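Ducks in the Drain... Again!

If you were driving past the Truron garden center one morning in May and wondered why three grown adults were lying on their stomachs next to the parking lot, well, hello, one of them was me. We had ducklings down the storm drain. It happens every spring around here, and every spring I tell myself I'm going to buy kneepads.

The call came in to the clinic a little before eight. Ngozi Isah, who opens the garden center, had heard peeping when she went to unlock the gates, and she figured it was a phone somebody had dropped. Then she saw the mother mallard marching back and forth over the grate and yelling her head off. (If you have never been yelled at by a mallard, they really mean it.) Ngozi did exactly the right thing. She parked her car across the entrance so customers couldn't drive over that spot, she stayed far enough back that mom didn't fly off, and she called us.

I grabbed Murdo Semple, our vet tech, and we were over there before the coffee was done. Murdo is six foot four and has the longest arms of anyone on staff, so he doesn't get a vote on these things. The grate took some doing. It had a good crust of old leaves and gravel holding it down and we ended up borrowing a pry bar from the garden center's tool rental counter. Once it was off we could see them with a flashlight, bunched up on a ledge inside the pipe, and of course the second Murdo reached in they all ran the other way.
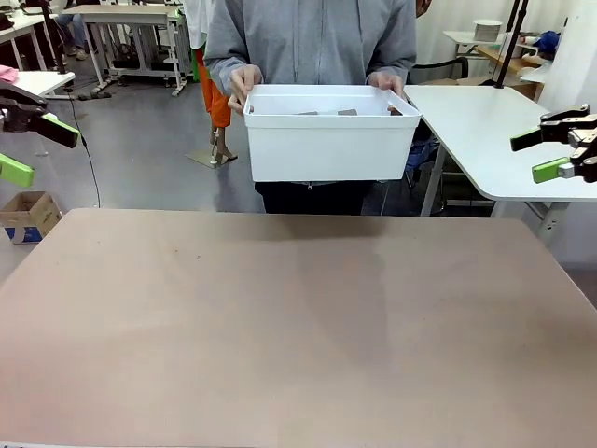
You can't chase a duckling through a pipe. What you can do is wait and play duck noises on your phone like a crazy person, so that's what we did. Jui-lin Hsueh from the county road crew came by with a map of the drains and showed us where the pipe comes out, 90 feet down by the retention pond, and he went and blocked that end with a screen. Then we sat. A white plastic bin with straight-up-and-down handling room is what you want for this job, by the way, the kind you can grip by the rim with both hands and carry up in front of your chest. Ours gets a towel in the bottom and another one over the top. Cardboard boxes go soggy on you and wire carriers are no good at all, as ducklings walk right out between the bars.

It took most of the morning, but they came. The first one popped out after twenty minutes of phone quacking and Murdo scooped it up with the little fish net. After that they came in ones and twos, all of them soaked and mad about it. The last one held out until nearly noon! By then we had a pretty good crowd by the potting soil, and a little boy in rain boots was giving everybody the play-by-play.

Now, the question I always get is why we don't just set them on the grass and call it a day. Sometimes we do. But these guys were cold, and a cold duckling gets in trouble fast, so they came back to the clinic to warm up first while Ngozi kept an eye on mom. We towel them off, put them under the heat lamp with room to move away from it if they get too warm, and leave them alone. No cuddling, no selfies, and please no bread. 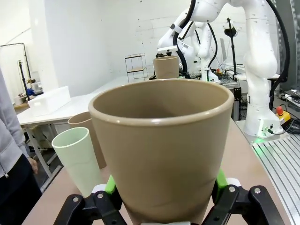 They also get a drink, and there is a right way to do that too. Everybody wants to fill up a tub so the babies can swim, and I get it, they're ducks! But a chilled duckling can't keep itself dry and warm without its mother, so we stick to a very shallow dish. What we use big plastic cups for is pouring and scooping. The tan ones with the rolled rim are good for it, and a pale green one does the job just as well. Feed gets scooped with one cup and water gets poured with another, and we don't mix them up or we end up with oatmeal.

By two in the afternoon everybody was dry and fluffy and making a racket, so we loaded them up and headed back. Mom was still there, tucked under the hydrangeas. We put the bin on its side about as far from her as the length of a pickup, pulled the towel off and got out of the way. She called one time. Out they went, in a line, straight to her, and the whole family headed down the bank to the pond. I may have had something in my eye. Murdo definitely did.

Jui-lin has put in a request for a finer cover on that drain, one that lets the rain in but not the babies. He says there are 746 storm drains on the county map and they can't all be done, so they're starting with the ones near ponds. If you know of a spot where ducks cross every year, call the road office and tell them. They want to hear it.

And if you find ducklings in a drain yourself, keep people and dogs back, don't run water down there, and don't try to lift the grate alone (they're heavier than they look). Call us. The clinic line is answered from seven in the morning, and after hours the message gives you the number for whoever is on call. Lately that's me, so speak up, I might be in a pipe.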